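Gravuvmont transfer rumours: data card

Status: usable, with reservations set out below
Last revised: Jul 1, 2019
Maintained by: Olga Neves and Sohail Khattak

What's in it

Nearly 3,000 newspaper and web items about football transfers, each tagged with the player, the selling club, the buying club, the fee as reported and whether the move went ahead. Items come from 16 outlets. Two of those are fan Wikis that copy from the others, and we argued for a long time over keeping them. They stayed in. Filter them out with the source_type column if you feel the way I do.

The file is a plain CSV, one row per item, UTF-8. Fees are left in the currency the outlet used. We did not convert anything, as most of these figures were doubtful before anyone applied an exchange rate to them.

Where it came from

Hina Kakakhel wrote the collector, called Briron, and ran it through one winter window and the summer one before it. Briron reads headlines and opening paragraphs only. If a story named the club in its ninth paragraph, we don't have the club. Behind a paywall, we have the headline and whatever the outlet chose to give away.

Coverage in December is thin. The collector stopped over the holidays and was restarted late, so please don't publish a chart showing that rumours dry up before the window opens.

Labels

Every item was read by two people, Rukhsana Lashari and Halima Mrema, working apart. Where they disagreed, Sohail picked. His picks are in the column final_label and the originals are beside it. Use the originals if you care about disagreement, and you probably should.

"Completed" means a club announced the move on its own site before the window closed. A loan with an option to buy counts as a loan. A loan with an obligation to buy also counts as a loan, which annoys people who follow Italian football. A medical is not a transfer, however many photographs there are of the player arriving at the airport.

"Reliability" is a score out of five given by the labellers. I would not build anything on it. It was assigned after the window had closed, when both of them knew how the stories ended, and it flatters the outlets that happened to guess right.

What we don't believe it can do

Predict transfers. We have been asked several times. The Hashmi baseline in the models folder guesses "no move" for every row, and it is harder to beat than the emails we receive would suggest. If your model beats it by a wide margin, check first whether you left the date_announced column in your training data.

It also says very little about the women's game or the lower divisions, as the outlets we chose hardly cover either. Calling it a football dataset is generous. It's a record of what a small group of newsrooms thought would get read. 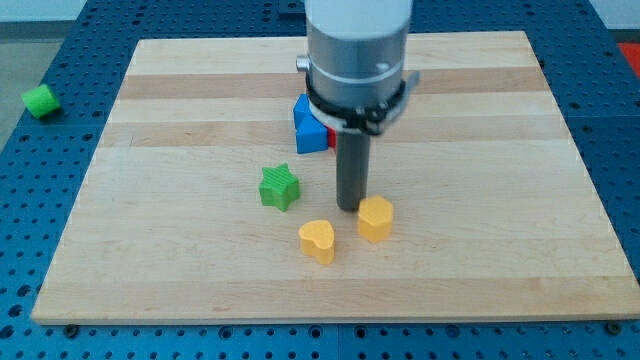 Fig. 1. Robot arm with a single-finger gripper over a wooden board.

Known problems

Players who share a surname are sometimes merged. We fixed the ones we noticed.

"Undisclosed" and an empty fee field mean different things. The first was printed by the outlet. The second is our gap.

Quotes attributed to agents were kept as published. We have no idea whether the agents said them.

Changes and corrections

Open an issue with the row number and a link to the source. Corrections without a link get closed, including the ones from people who are certain. Please don't send rumours from the current window. The set is frozen and there are no plans to extend it.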